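Filed under: Course Materials / Manipulation Lab / Handouts
3 comments | 19 shares

Unit 6 handout: Comparing hand-held grippers before you believe the numbers
Taner Sezer
Revised 2022-12-22

Read this before the lab session. It assumes you have read the Unit 5 notes on pose tracking and have at least skimmed the two gripper manuals on the course page. It replaces the older handout, which was too kind to everybody.

1. What we are comparing

The lab has two models of hand-held gripper. The Sanusham is the heavier one with the stiffer trigger. The Closari is lighter and closes faster, and its jaw pads wear out sooner than the manual says they will. Both are meant to be held by a person, who does the task by hand while the device records jaw opening and position. The recording is later used to train a policy for an arm. In our case that arm is the Zou, and the software in between is Sterkance.

The sales pitch for this whole approach is that a person with a gripper in each hand collects data much faster than a person driving two arms remotely. I believe that part. The second half of the pitch is that nothing important gets lost on the way to the arm, and I would like you to treat that as an open question until you have tested it yourself.

2. What last year's report claimed

Last year's group recorded 345 episodes across both models and wrote that the Closari was "clearly better for soft goods." I went back through their logs in December. Here is what I found:

- Most of the Closari episodes were recorded after the Sanusham ones, by the same people. They had practiced by then.
- The cloth was changed partway through and the change is mentioned only in a file name.
- 19 episodes were dropped as "bad tracking" with no rule written down for what counts as bad. All 19 were Sanusham episodes.
- Success was judged by the person who had just done the task.

Any one of these would be enough to produce the difference they reported. The Closari may still be the better tool for cloth. Their report can't tell you.

3. The task

We use a basket and one piece of cloth. The operator works with both hands, takes hold of the cloth inside the basket, lifts it clear of the rim, and lays it on the board. An episode ends when both jaws are open and clear of the cloth.

It looks like a trivial task and it is a good one for exactly that reason, as people stop paying attention to how much they are helping. A wrist that rolls a few degrees to get around the rim is doing work that the arm may not be able to copy. Watch the approach angles. When one gripper comes in over the side and the other has to point down toward the cloth, you have two quite different grasps in one episode, and averaging them into a single "grasp quality" score throws away the only interesting part.

The basket also matters more than students expect. High sides force a steep approach, and a thick rim gives the jaws something to bump into. I've seen groups swap the basket for a shallow tray halfway through a session to save time. Do that and you have a new experiment. 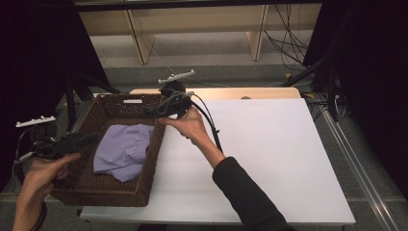

4. Tracking and markers

The white bar with knobs on top of each gripper is the marker bar. Position comes from it and from nowhere else, so anything that blocks it or shifts it goes straight into your data.

Check the mounting screws at the start and again after every 100 episodes. A bar that has slipped slightly won't raise an error. Sterkance will go on reporting a confident pose, and the confidence value it prints is close to useless for catching this. It tells you how well the markers fit each other. It does not tell you whether the bar is still where you calibrated it.

Cables are the other problem. Each gripper has one, and each one pulls. Leave a loop of slack at the gripper and keep it away from the trigger. If you feel a tug during an episode, mark the episode. Do not decide afterward, from the result, whether the tug mattered.

Last thing on tracking: the manual's accuracy figure was measured with the device held still. Nobody folds laundry holding still. Move the gripper at working speed along a straight edge, plot the result, and use that as your error estimate.

5. Procedure

a) Agree on the operator order before you start. Alternate models in blocks so that practice is shared between them.
b) Use the same cloth throughout. If it gets swapped, stop and start a new set.
c) Reset the cloth by dropping it into the basket from rim height. Don't arrange it. Everyone arranges it.
d) Record. Keep failed grasps, including the embarrassing ones.
e) Write the exclusion rule on paper before looking at any results.
f) Have a person from another group judge success from the recording, without knowing which model was used. I know the two are easy to tell apart by shape. Crop the view to the cloth as best you can.
g) Play back a sample from each model on the Zou arm and log what happens.

Step g is where most reports get thin. Last year's group played back a handful, picked the ones that worked, and put those in the slides. Choose your sample by random draw and report all of it.

6. What to hand in

Two pages plus plots. I want the counts of recorded, excluded and played-back episodes for each model, the exclusion rule as written beforehand, and your own error estimate from section 4. Give the success rates with intervals. If the intervals overlap heavily, say that you couldn't separate the two models and stop there. You will not lose points for it.

Please avoid the words "intuitive" and "seamless." If a gripper was comfortable, tell me how long you held it and which part of your hand hurt at the end – that is something I can use.

7. A note on the big number

The course page links to a shared set of 1362 episodes pooled from earlier terms. You may use it for practice with the Sterkance tools. Do not use it for the comparison. It mixes operators, cloths and at least two calibrations, and the model field is blank in a good part of it. More episodes will narrow your error bars around whatever mistake is already in there.

Questions about the playback step go to me before the session, please – once the arm is running I won't have time to go over setup.

Comments (3) | Shares (19)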